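Perception and Grasp Planning in Software
Handout 7: When the Simulator Agrees With You
Lacey Bramwell, July
9 min read

Read this before lab. Poppy Bramwell runs the lab section this term and will assume you have. (Yes, related. No, she doesn't grade any softer than I do.)

1. What the task looks like on paper

The block sorting task has short, colored, box-shaped pieces on a flat table, and a two-finger gripper with a camera looking down past the fingers. Your pipeline finds the pieces, fits a rotated rectangle to each, picks one, chooses a grasp angle across its narrow side, and sends a pose to the controller. Every vendor deck I have been shown in the last few years has a version of this, and it always works in the deck.

You will be using the Drultine simulator and the Treloar segmentation code that comes with it. The Treloar readme claims the color segmenter is "robust to lighting." I would like you to treat that sentence as a claim somebody made, and go looking for where it fails.

2. Shadows are pixels too

The default segmenter thresholds on hue and then on brightness. Hue holds up fairly well when a piece goes into shade. Brightness does not, and most of the trouble in last term's reports came from the second threshold.

There are three separate problems, and students keep lumping them together.

Cast shadow from the piece itself. A thin block under a low light has a dark side and a dark patch beside it. If your mask picks up both, the fitted rectangle gets wider and its center slides toward the shadow. On a narrow bar that can be enough to put one finger down on the bar.

Cast shadow from the gripper. It moves when the arm moves, so any background model you built at the home pose is wrong by the time it matters. It also falls across pieces and splits them. A long bar that is bright at one end and dark at the other will often come back from the segmenter as two short bars, each with a confident score. Your planner will then try to pick up half of something.

Occlusion by the finger. This one isn't a lighting problem at all, but it gets reported as one. If the end of a block is behind a finger, the visible part has a different length and a different center. The rectangle fit will not warn you. Write the check yourself: project the finger geometry into the image and flag any mask that touches it.

3. On scores

In the last batch we ran 712 simulated scenes through the stock pipeline. In 302 of them at least one piece came back with the wrong extent, by which I mean the long side was off by more than the tolerance in the config file. The detector's own confidence was no help in sorting good from bad. I had expected a weak relationship and found close to none.

The Skasness group reported almost 100 percent grasp success on the same task with the same code. I don't think they made it up. I think they counted a grasp as a success when the fingers closed on anything, and I think their light was directly overhead. Neither fact is in the abstract. When you read a number like that, find the scene generator settings before you find the results table.

4. On "domain randomization will fix it"

Maybe. The usual advice is to vary the light, the texture and the piece positions until the real world looks like one more variation. I have two complaints. The shadows in a simulator are a product of how that renderer draws shadows. Stepped edges, hard lobes and soft fringes are things a network can learn, and varying the light direction doesn't vary the renderer. Also, people randomize what is easy to randomize. The wood grain option in Drultine gets changed constantly. The gripper model almost never does, and the gripper is in every single image.

If you use randomization in your project, list what you varied and what you left alone. The second list is the one I read.

5. Lab exercise

Load the two views in the Plostness folder. Run the stock segmenter with no changes and save the masks. Then:

a) Overlay the fitted rectangles and mark by hand where each long side should end.
b) Turn off the brightness threshold and repeat. Some masks will improve and some will get worse. Say which.
c) Add the finger check from section 2.
d) Pick one piece per view and work out whether the gripper could reach it without pushing another piece. Do this on paper first, then ask the planner. Where you and the planner disagree, do not assume the planner is right.

Poppy wants the paper version handed in too, including crossings-out.

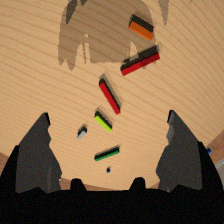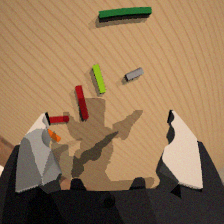 Fig. 1. The two exercise views, rendered, looking down at the tabletop past the open fingers. In both, one of the red bars is brighter at one end and darker at the other.

Masks go in your group folder as PNG, with one file per piece. Please stop sending me screenshots of the viewer window.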